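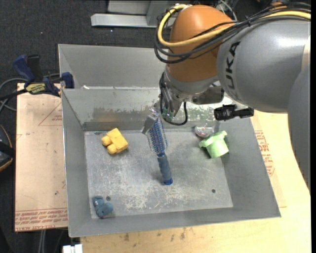
A grey metal bin on a light wooden tabletop, with an orange and grey KUKA arm over it.

Clastance opens its second repair shop, and you're all invited to bring something broken

FOR IMMEDIATE RELEASE, February

I've been putting off writing this because I wanted the paint to be dry first, but the keys are on my hook and the kettle works, so let's call it official. Clastance, my little household repair business, is opening a second shop in Parnier at the end of the month!

If you've visited us in Nava you'll know how it goes. You bring in a lamp, a toaster, a radio, a chair with a wobbly leg, and we have a look at it while you wait (or while you go and do your shopping, we don't mind). If we can mend it we tell you the price before we pick up a screwdriver. If we can't, you pay nothing and we'll point you to the right place to recycle it.

Last year we mended 1,567 things in Nava, which is a lot for a shop you can cross in a few big steps. Kettles came top, then lamps, then vacuum cleaners, most of which had a sock in them. We also did a cuckoo clock that took me the best part of a month and which I was very sad to give back.

Parnier is a good bit bigger. There's a proper counter, a long bench at the back, and room for the thing people have been asking me for since we started: evening classes. They'll begin at 8 o'clock, last around two hours, and cover the basics, so changing a plug, finding a blown fuse, sewing on a patch that stays on, gluing a chair joint so it holds. You don't need any tools or any experience. Tea is included, biscuits depend on who got there first.

We're also teaming up with Atik, the second-hand furniture people over the road, who will be passing us their tired tables and bookcases and selling them on once we've put them right. I've bought half my own house from Atik over the years, so I'm rather pleased about this one.

The Nava shop stays exactly where it is, with the same prices and the same opening times. Please don't worry, I've had a lot of worried phone calls!

On opening day the first small repair is free for anyone who comes in before noon. One item each, please, and nothing that runs on petrol.

Reporters and photographers are welcome at any time that day, and I'm happy to chat beforehand. Just ring or drop into the Nava shop and ask for the owner.

ENDS

Notes for editors: Clastance repairs small household goods, lamps, clocks and furniture. Places on the evening classes can be booked at the counter in either shop.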